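Dratia im Test: Demonstrationen sammeln, ohne den Roboter anzufassen

Wer einem Arm das Greifen per Imitationslernen beibringen will, braucht vor allem Beispiele. Wir haben in den letzten Monaten mit drei verschiedenen Wegen Demonstrationen aufgenommen, zuletzt mit Dratia, einer Simulationsumgebung mit eingebauter Aufnahmefunktion. Seit Oktober läuft sie bei uns im regulären Betrieb. Dieser Bericht beschreibt die Version mit dem Szenenpaket Nevmont, das separat lizenziert wird.

Vorweg die Ausgangslage. Unsere Aufgabe ist klein: Ein Teil soll auf einer flachen Ablage gegriffen und an einer anderen Stelle wieder abgesetzt werden. Für das Training wollten wir 3.000 Episoden. Am echten Arm hatten wir vorher per Handführung aufgenommen, was gut funktioniert, aber jemanden den ganzen Tag an den Aufbau bindet. Dazu kommt das Zurücksetzen der Teile nach jedem Durchgang. Ľubomír Slanina hat den größten Teil dieser Aufnahmen gemacht und war derjenige, der auf eine Simulation gedrängt hat.

Einrichtung

Die Installation dauerte einen Vormittag. Dratia bringt einen Importer für gängige Roboterbeschreibungen mit, unser Modell wurde beim zweiten Versuch sauber geladen. Beim ersten stimmten die Gelenkgrenzen nicht, was an unserer Datei lag. Die Fehlermeldung dazu war allerdings unbrauchbar: Das Programm meldete nur, dass die Szene nicht gestartet werden könne. Die Ursache fanden wir im Protokoll, ziemlich weit unten.

Gesteuert wird wahlweise mit Tastatur, 3D-Maus oder einem Handgerät. Wir haben den Controller Tornik verwendet, der im Bundle angeboten wird. Er liegt ordentlich in der Hand und die Tasten haben einen klaren Druckpunkt. Die Verzögerung war im kabelgebundenen Betrieb nie störend. Über Funk kam es bei zwei Sitzungen zu kurzen Aussetzern, danach haben wir das Kabel nicht mehr abgezogen. Mit der Tastatur lassen sich zwar Episoden aufnehmen, die Bewegungen werden aber eckig, und genau das lernt das Modell dann mit.

Aufnahme

Eine Episode beginnt mit einem Tastendruck und endet mit einem zweiten. Dazwischen zeichnet Dratia Gelenkwinkel, Greiferzustand, Kamerabilder und auf Wunsch die Lage aller Objekte auf. Nach dem Ende fragt das Programm, ob die Episode behalten, verworfen oder als Fehlversuch abgelegt werden soll. Die dritte Möglichkeit fehlt bei anderen Werkzeugen oft und ist für uns die wichtigste, denn Fehlversuche verwenden wir zum Prüfen der Erfolgserkennung.

Das Zurücksetzen übernimmt die Software. Teile werden innerhalb eines einstellbaren Bereichs zufällig neu platziert, auf Wunsch auch gedreht. Wir haben den Bereich anfangs zu groß gewählt und bekamen Startlagen, die der Arm nur mit gestreckter Haltung erreicht. Eine Vorschau der Erreichbarkeit wäre hier hilfreich.
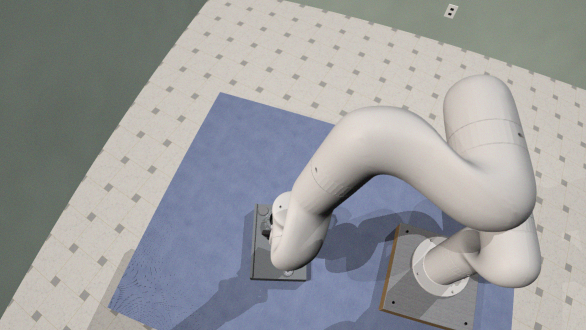
Aufgabenszene in der Simulation: Der Greifer hängt über der flachen grauen Ablage auf der blauen Matte.

Die Grafik ist für unseren Zweck ausreichend. Schatten und weiche Glanzlichter auf den Armsegmenten werden ordentlich dargestellt, und der Schatten des Arms fällt je nach Haltung über große Teile der Matte. Das ist nützlich, weil ein Modell, das nur gleichmäßig ausgeleuchtete Bilder kennt, am echten Arbeitsplatz schnell Probleme bekommt. Lichtposition und Helligkeit lassen sich pro Episode variieren, Texturen ebenfalls. Bei den mitgelieferten Böden hat Nevmont eine brauchbare Auswahl, bei den Unterlagen ist sie dünn. Wer eine bestimmte Matte nachbilden will, muss die Textur selbst erstellen.

Weniger überzeugt hat uns die Kontaktphysik. Größere Teile verhalten sich glaubwürdig. Kleine, flache Teile rutschen beim Schließen des Greifers manchmal seitlich weg oder zittern auf der Ablage. Mit feineren Zeitschritten wird es besser, dafür läuft die Simulation auf unserem Rechner dann nicht mehr in Echtzeit, und eine Fernsteuerung in Zeitlupe ist ermüdend. Clyde Tran hat einen Mittelweg gefunden, indem er die Reibung an den Greiferbacken erhöht und die Zeitschritte nur mäßig verkleinert hat. In der Dokumentation steht dazu nichts.

Qualität der Daten

Der Export schreibt eine Datei pro Episode, auf Wunsch gebündelt. Zeitstempel von Kamera und Gelenkdaten passten in allen Stichproben zusammen. Das klingt selbstverständlich, bei unserem vorherigen Werkzeug Valentini mussten wir es nachträglich mit einem eigenen Skript korrigieren. Metadaten wie Bediener, Sitzung und Szenenversion werden automatisch eingetragen. Nur die Einheit der Greiferöffnung war nirgends vermerkt, wir haben sie durch Ausprobieren bestimmt.

Gut gefallen hat uns die Vervielfältigung. Aus einer von Hand aufgenommenen Episode erzeugt Dratia Varianten, indem es die Startlage des Teils ändert und die Bewegung anpasst. Voreingestellt sind 10 Varianten je Episode. Einige davon sind unsinnig, etwa wenn der Arm einen weiten Bogen fährt, den kein Mensch so steuern würde. Der eingebaute Filter entfernt nur Durchgänge, bei denen das Teil nicht ankommt. Umwege lässt er durch. Wir sehen die Varianten deshalb im Schnelldurchlauf an und sortieren von Hand nach. Das kostet Zeit, bleibt aber weit unter dem Aufwand für neue Aufnahmen.

Die Übertragung auf den echten Arm ist ein eigenes Thema. Ein nur mit simulierten Episoden trainiertes Modell fuhr bei uns zuverlässig in die Nähe des Teils, griff aber zu oft daneben. Nach dem Nachtrainieren mit einem kleinen Satz echter Aufnahmen wurde es deutlich besser. Wer hofft, auf echte Aufnahmen ganz verzichten zu können, sollte das zuerst an der eigenen Aufgabe prüfen.

Bedienung im Alltag

Nach einer kurzen Einweisung kommen auch neue Kollegen zurecht. Anstrengend ist die Tiefenwahrnehmung am Bildschirm. Ob die Greiferspitze knapp über dem Teil steht oder ein Stück dahinter, ist in der Standardansicht schwer zu erkennen. Eine zweite Ansicht von der Seite hilft sehr und sollte ab Werk eingeschaltet sein. Wir haben sie als Voreinstellung gespeichert, leider vergisst das Programm diese nach jedem Update.

Der Rechner sollte nicht zu schwach sein. Mit 16 GB Arbeitsspeicher lief eine Szene mit zwei Kameras stabil, bei einer dritten begann das Bild zu ruckeln. Abstürze hatten wir 2, beide beim Wechsel der Szene während einer laufenden Aufnahme. Die bereits abgelegten Episoden waren danach vollständig vorhanden.

Der Support antwortet per E-Mail, meist am nächsten Arbeitstag. Auf die Frage nach der Greiferöffnung kam eine korrekte Antwort, auf die nach den zitternden Kleinteilen ein Verweis auf die kommende Version.

Für wen es sich eignet

Für Gruppen, die eine überschaubare Greifaufgabe haben und viele Episoden brauchen, ist Dratia eine Empfehlung – mit dem Controller, ohne ihn eher nicht. Wer vor allem mit sehr kleinen Teilen arbeitet, sollte zuerst die Testlizenz nehmen und die Kontakte prüfen. Das Paket Nevmont lohnt sich, wenn man keine eigenen Szenen bauen möchte. Wir verlängern die Lizenz und nehmen die letzten Episoden für die Feinabstimmung weiterhin am echten Arm auf.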